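# Who Gets to Stop Early? Retirement Age Promises in the Raltthorpe Council Race

Project report by Capucine Marchal and Jui-lin Tai
Advisor: Judit Medve

When we picked this topic back in March, we thought it would be a fairly dry one. Pensions are something our grandparents talk about over lunch, and neither of us had ever read a party program from front to back. We ended up reading 4 of them, some more than once, and arguing about them on the bus home, so we would like to begin by thanking Ms. Medve for talking us out of our first idea (parking fees).

Our question was a simple one: what did the parties in Raltthorpe say about early retirement for people in physically heavy jobs before the vote, and what did they say about it afterward? The council can't change the national pension age, of course, but it does decide when its own workers -- street crews, bus mechanics, the people at the sorting yard -- may move to shorter hours on nearly full pay. That local rule is called the Drorberg arrangement, after the district where it was first tried, and it was the one thing every party had an opinion on.

We collected the programs, the leaflets that came through our own mailboxes, and the minutes of the council meetings that followed. We also sent a short survey to 100 households and got back roughly a third, which was better than we had feared! The answers were often long and written in the margins, and we are grateful for every one of them. 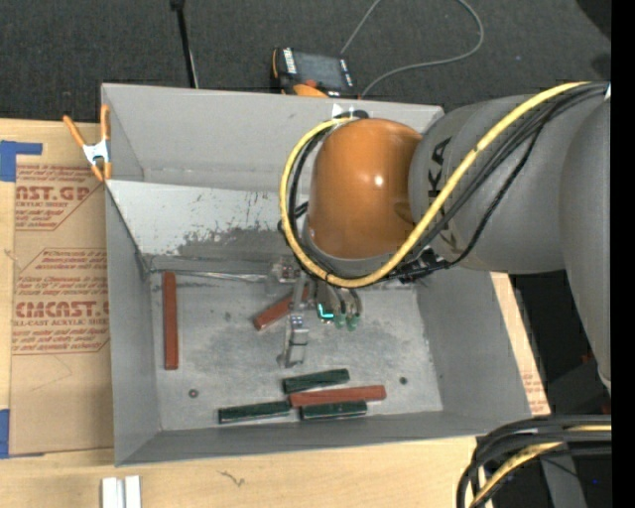
*Fig. 1. Robot arm over an open metal bin.*

The part of the debate we found hardest to sort out was the definition of "heavy work." Gaspard Lacroix, who led the Brunet list, wanted it tied to the job title, so that anyone hired as a mechanic would qualify whatever the daily tasks looked like. Rosalba De Luca and her Zirton group wanted it tied to hours of lifting, kneeling and night shifts, recorded by the supervisor. Both said "we will protect those who work hardest" in their leaflets, in almost the same words, and it took us a good while to see how far apart they were.

After the vote, the two groups formed a majority together, and the text they agreed on used job titles for people already employed and recorded hours for anyone hired later. We marked this as "partly kept" for both. Capucine felt that was generous to Zirton, and Jui-lin felt it was generous to Brunet, so perhaps we were being fair.

The survey answers leaned toward the job title rule, mostly on the grounds that it was easier to understand. Several older respondents wrote that they didn't trust supervisors to keep the records. Our sample is small, though, and it comes mainly from streets near the school, where quite a few bus drivers live -- please read it with that in mind.

If we had another term, we would want to speak with the workers hired after the change, and to look at what the new record keeping costs the town. We asked the personnel office for those figures and were told they would be in next year's budget papers.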